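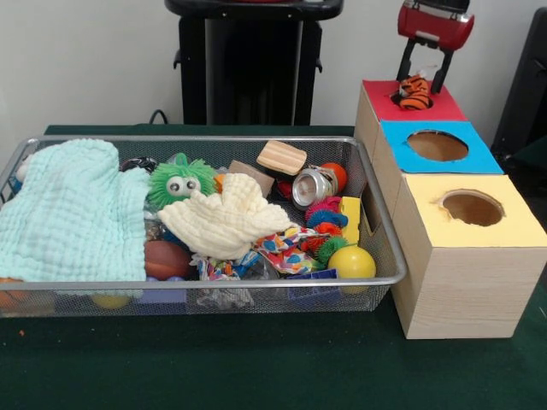
How a Fashion Show Is Made
A guide for young readers from the Parkenton Museum of Clothing

A fashion show is an event where people walk in front of an audience to show new clothes. The people who wear the clothes are called models. The long, narrow stage they walk on is called a runway, or sometimes a catwalk. Most shows are short. A show that took half a year to prepare may be finished in 16 minutes.

This guide explains the work that happens before, during and after a show. Words printed in CAPITALS are explained in the word list at the end.

Who decides what the clothes look like?

The person who plans the clothes is the designer. A designer usually begins with an idea. It might be a season, a piece of music, a place or a kind of cloth. The designer makes many drawings, and most of them are never used. The drawings that are kept become a COLLECTION, which is a group of clothes meant to be seen together.

Next, a pattern cutter turns each drawing into flat paper shapes. There is a shape for each sleeve, each collar and each pocket. The shapes are laid on plain cotton cloth, cut out and sewn into a test version called a TOILE (say "twahl"). A toile lets the designer check the fit before any expensive cloth is cut. If the shoulder is too tight, the paper shape is changed and a new toile is made.

When the toile is right, sewers make the real garment. Some parts are sewn by machine and some by hand. Beads are often sewn on by hand, and this can take a very long time. One evening coat in our museum, made by the Rojanasak workshop, has 821 glass beads on its collar and cuffs. Visitors may see it in the Long Gallery on the second floor.

What is a fitting?

Before the show, each model comes to the workroom to try on the clothes. This visit is called a fitting. The designer looks at the model standing, walking and sitting down. A helper marks changes with pins or chalk. Hems may be raised, waists may be made smaller and buttons may be moved.

Shoes are chosen at the fitting too. A model must be able to walk safely in them. If the shoes are too big, soft pads are placed inside.

When everything has been agreed, a photograph is taken of the whole outfit, which is called a LOOK. The photograph is pinned to the clothing rail so that the helpers know exactly which belt, hat or bag belongs with which dress.

Who works backstage?

The audience sees only the models, but there are many other jobs at a fashion show. 

Dressers help the models change. A model may have less than two minutes to take off one outfit and put on the next, so the dresser opens every zipper and unties every lace in advance.

Hair and makeup artists begin work early. For a show at 11 in the morning, they may arrive before sunrise.

The show caller stands near the entrance to the runway, wearing a headset, and tells each model when to go. The show caller also speaks to the people who control the lights and the music.

Sewers stay close by with needles, thread and safety pins. A strap can break at any moment - even when a model is next in line.

"I keep two needles threaded before the doors open, one with black thread and one with white," says Surachet Saengthong, who teaches sewing at the museum and has worked backstage at many shows. "I do not want to be threading a needle in the dark."

What happens on the runway?

The lights go down and the music begins. The first model walks to the end of the runway, stops for a moment so that photographers can take pictures, and walks back. The next model usually sets out before the first one has returned.

Clothes are shown in a planned order. Many designers start with daytime clothes such as coats and trousers and finish with evening clothes. At the end, all the models walk out together. This is called the FINALE. The designer may come out to bow or wave.

Who is in the audience?

Some of the guests are buyers. Buyers work for stores and choose which clothes the stores will sell. Others are writers and editors from magazines, newspapers and websites. Friends and family of the designer may be there as well. Some shows are open to anyone who has a ticket.

Clothes shown in February or March are often meant for the following fall and winter. The months in between are needed to make enough clothes for the stores.

Can children take part?

Yes. Shows of children's clothes have child models, and a parent or guardian must agree first. Many places have rules about how many hours a child may work and how much rest a child must have.

Schools also hold shows of their own. Each August, the museum hosts the Jinddale and Nanlow Schools Show, in which 12 student designers each present one outfit. The clothes must include some cloth that has been used before, such as an old curtain, shirt or sheet.

Word list

COLLECTION - a group of clothes designed to be seen together.
FINALE - the last part of a show, when all the models walk out.
LOOK - one complete outfit, including shoes and bags.
TOILE - a test version of a garment, made in plain cloth.

Something to try at home

Choose three pieces of your own clothing that you have never worn together. Draw the outfit, write down which shoes go with it, and give your look a name. Young visitors may bring their drawings to the museum's front desk, where they will be added to the display wall in the Learning Room.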